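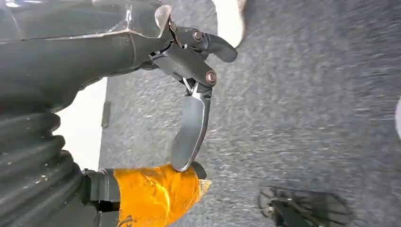
カーペットの上で撮影

シェアオフィスの途中退会、預けた保証金から清掃費を引かれるのは普通ですか

質問者:Uliana Dmytriv
投稿日:2018年5月28日
カテゴリ:暮らし・仕事 > 賃貸・契約

在宅の仕事をしていて、4月からOltholmというシェアオフィスの固定席を借りています。231号室の窓側の席です。机と椅子は備え付けで、床はタイルカーペット、ロッカーが一つ付いています。

事情があって来月で退会することにしました。申し込みのときに保証金を預けていて、退会時に返ってくると聞いていたのですが、受付で確認したところ「清掃費として4000円、カードキーの再設定費として3000円を差し引いて返金します」と言われました。

利用規約を読み返すと、清掃費については「退会時の清掃にかかる費用は会員の負担とする」とあるだけで、金額は書いてありません。カードキーのほうは「紛失した場合は再発行費を請求する」という文はありますが、再設定費という言葉はどこにも見当たりません。キーはなくしていません。

席は汚していないつもりです。飲み物をこぼしたこともなく、机に傷もつけていません。

知りたいのは次の点です。
・金額が規約にない清掃費は払わないといけないのか
・カードキーの再設定費は断れるのか
・断る場合、どこに何と言えばいいのか

運営会社はFornellという名前で、受付の人は別の会社から来ているようです。受付では「決まりなので」としか言ってもらえませんでした。よろしくお願いします。

回答1
回答者:Panagiotis Raptis

払うしかないと思います。どこも同じです。私も前に借りていたところで引かれました。金額は忘れました。もめるほどの額でもないので、早く手続きして次を探したほうがいいです。

回答2(ベストアンサー)
回答者:Wim Segers

以前、似たような施設の運営側で契約事務をしていました。法律の専門家ではないので、その範囲で読んでください。

まず、シェアオフィスの固定席は普通の部屋の賃貸借とは扱いが違うことが多いです。契約書の題名が「施設利用契約」や「会員規約」になっていれば、住まいの賃貸の原状回復の話はそのまま当てはまりません。仕事用の利用だと消費者向けの保護も使えない場合があります。ですから、基本は規約に何が書いてあるかで話を進めることになります。

清掃費ですが、負担するという文がある以上、ゼロにするのは難しいと思います。ただ、金額が書かれていないなら、根拠を聞くのは当然です。料金表が別紙になっていることがよくあります。入会時の封筒や、申し込み完了のメールの添付をもう一度見てください。私のいたところでも料金表は別のPDFで、これを見ていない会員さんがかなりいました。

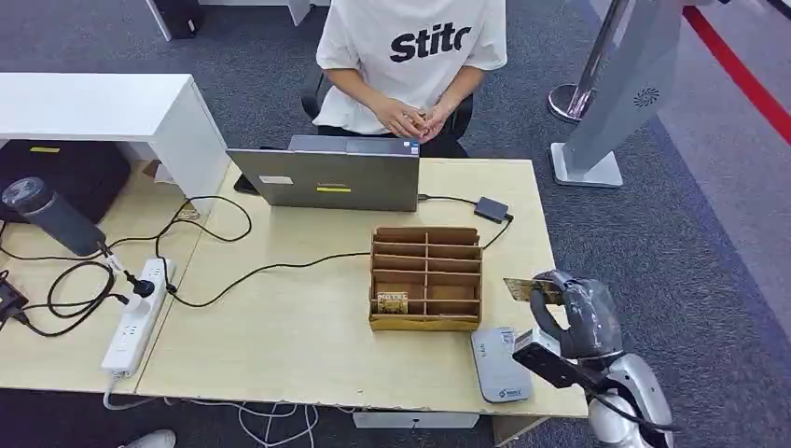
退会日に受付の人と一緒に席を見て、机の天板、椅子、床の順に確認してもらい、問題がなければ紙に一言書いてもらうのが確実です。書面が無理なら、その日のうちに「本日一緒に確認していただき、汚れや破損の指摘はありませんでした」とメールを送っておきます。返信がなくても送った記録は残ります。私物は全部片付けてから確認してもらってください。ロッカーの中も忘れずに。

カードキーの再設定費は、清掃費よりも交渉しやすいです。規約にあるのが紛失時の再発行費だけなら、なくしていない人に請求する根拠を説明してもらう必要があります。単に受付が項目を取り違えていることもあります。

連絡先は受付ではなくFornellの契約窓口にしてください。受付が別会社なら、その場で減額を決める権限はまずありません。文面は短くてかまいません。

「退会に伴う保証金の精算について、清掃費とカードキー再設定費の根拠となる規約の条項、および金額の内訳を書面またはメールでお知らせください。カードキーは退会日に返却します。」

これで足ります。払わないとは最初から書かないほうが話が早いです。返金の時期も規約で確認しておいてください。退会の翌月末という施設が多いです。

回答2への返信
Uliana Dmytriv

詳しくありがとうございます。メールの添付を見直したら、料金表がありました。清掃費4000円はそこに書いてありました。見落としていました。カードキーの再設定費は料金表にもなかったので、教えていただいた文面で問い合わせてみます。

回答3
回答者:Polyxeni Rallis

もう解決しかけているようですが、補足です。

住所利用のオプションを付けている場合は、退会の前に郵便物の転送届を出しておいたほうがいいです。私は忘れていて、届いた書類が施設から差出人に返送されてしまいました。銀行やカード会社の登録住所の変更も、先に済ませておくと楽です。

あと、退会の申し出の締め切りも確認しましたか。前月の末日までに書面で、という規約だと、口頭で伝えただけでは受け付けたことにならず、もう一か月分の会費がかかることがあります。清掃費よりこちらのほうが金額は大きいです。

回答3への返信
Uliana Dmytriv

住所利用は付けていません。申し出は口頭だけでした。今日中に退会届を出します。

この質問は回答の受付を終了しました。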